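Favel Hand-Held Gripper, Soft Goods Set
Demonstration tools / Household data / Lindqvist range

In stock at our Pleltthorpe workshop
Ships as a matched set of 2 grippers with cameras, cables and hard case

We've been lending the Favel out to labs since last winter and it keeps coming back with happy notes taped to the case, so it finally gets a page of its own! If you're teaching a policy to tidy a bedroom, sort a laundry pile or put a coat away, this is the tool we'd reach for first. You hold it, you do the chore the way you'd normally do it, and the camera on the gripper records what the fingers were up to. No robot has to be in the house at all.

Soft things are where it really shines. A mug is the same shape every time you pick it up, but a quilted jacket dropped on a bed has a new shape with every drop, and the fingers have to find a fold, close on it and keep hold of it while everything else sags and slides. The wide view helps a lot. Your learner gets the garment, the bedding under it and a good chunk of the room in one go, wall and door included.
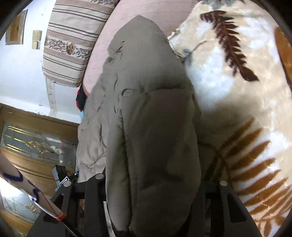
Puffy fabric is also a good test of your operators. New people tend to squeeze far too hard and then drag. We suggest giving each person 14 practice grasps on the same garment before you keep anything, and asking them to let it flop back down between tries so the creases come out different. Colour matters too. Grey on cream is easy going, so mix in some busy bedding with leaves or stripes and let the model sort out where the coat stops and the blanket starts.

What you get

Two grippers, left and right handed
Black finger linkages with swap-out pads
One wide-angle camera per gripper, already fitted
Two cables with strain relief at the grip end
Spare pad kit and driver
Hard case with cut foam

Working with it

Sessions run from the Ralent recorder app (licence included for the first year). Press once to start an episode and once to stop, and add a label afterwards if you feel like it. Each charge of the recorder gives roughly 70 minutes, enough for a solid morning's work with breaks for a cuppa. Run the cable down the outside of your forearm and it stays out of the way nicely.

Leave the room as you found it, too. Cushions against the wall, a few clothes in the corner, whatever's on the bed. We used to clear everything off first and our early models got badly confused by the first real bedroom they met.

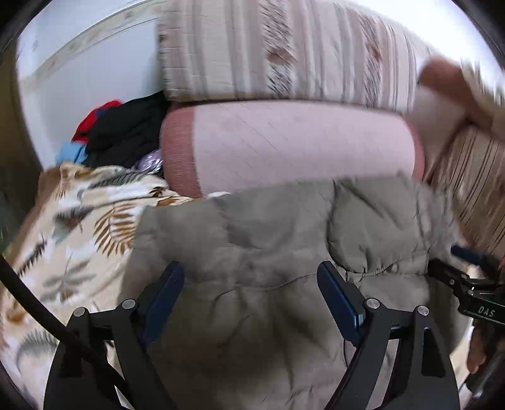
For two-person sessions, agree on who moves first. One operator lifts, the other steadies or straightens, and you both call out when you let go. Hands in view are fine and the Ralent export keeps those episodes by default, though there's a filter if your project needs them out.

Price and lead time

3695 for the full set, tax and freight extra. Spare pads and cables are sold separately and fit every Lindqvist gripper. University and TAFE orders can be invoiced; get in touch with the Pleltthorpe office and we'll organise a quote.

Also in this range: Lindqvist bench stand, Favel pad kit, Ralent recorder spare battery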